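Dralldale Shared Workshop
Home | Classes | Tool Bookings | Handouts | Log in

We use cookies to keep you signed in. Accept / Manage settings

Two Arms at Home: Handout 4
Bags, and why they hate you
Notes by Albertina Valente

Last session we got both arms picking up wooden blocks, and everyone went home feeling clever. A block is a generous object. It has the same shape after you grab it as before. This session is about thin plastic, which has no shape at all until you touch it, and then has the wrong one.
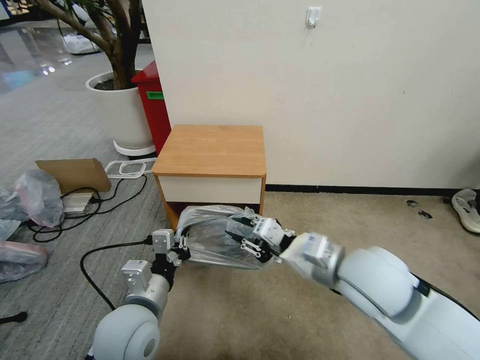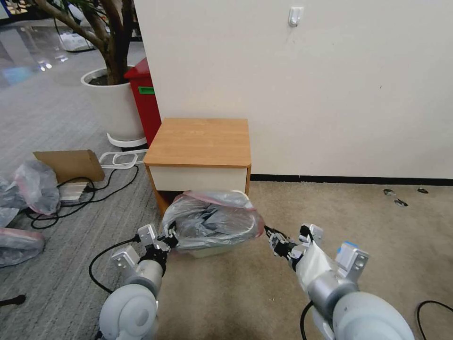 Thin plastic in the grippers, by the nightstand: one gripper holding it in the first, both in the second.

1. Getting a grip

Close slowly. Film gives you almost no force signal, so a gripper that stops when it "feels something" will stop when it feels its own other finger. Set the closing position by hand, then write it on the sheet. People who keep it in their heads end up at my bench asking what it was.

Pinch a fold if you can get one. A single layer slides out at the first tug. Wiremu Kerslake glued strips of bicycle inner tube to his fingertips in February and has been unbearable about it ever since, but his bags stay put.

2. Two hands, one rim

Once both grippers have the rim, the arms are no longer independent, whatever your code thinks. Move one without telling the other and you'll get one of two results: a slack bag that falls in on itself, or a tight one that tears. Drive the pair from the midpoint between the fingertips and let each arm work out its share. The Skarkix controller has a mode for this. It is called "linked" in the menu and "slaved" in the manual, and is off by default in both.

Keep the pull gentle and level. If the bag is lining a wastebasket, a crooked pull brings the wastebasket along too.

3. Watch the wrist

Loose film drapes over whatever is nearest, usually the wrist. Back out along the path you came in on, open wide, and wait two seconds before turning the joint. Cables follow the same rule. Check their slack with the arm at full reach, before power goes on.

4. Your log

Do 11 attempts with the same settings. Change nothing in the middle, even if attempt 5 is humiliating. For each one write down:

- closing position, left and right
- layers pinched (a guess is fine, marked as a guess)
- where it let go, if it let go
- anything you touched with your own hands, including "just a nudge"

A nudge counts as a failure. We've had this argument and I won.

5. For next time

Read the Zariņš notes on soft objects up to the part with the matrices. Bring a roll of the cheapest bags you can find. The Dolico spare fingers are in the drawer under the vise; sign them out, and sign them back in with the same number of screws.

Get the handouts by email. Enter your address to subscribe.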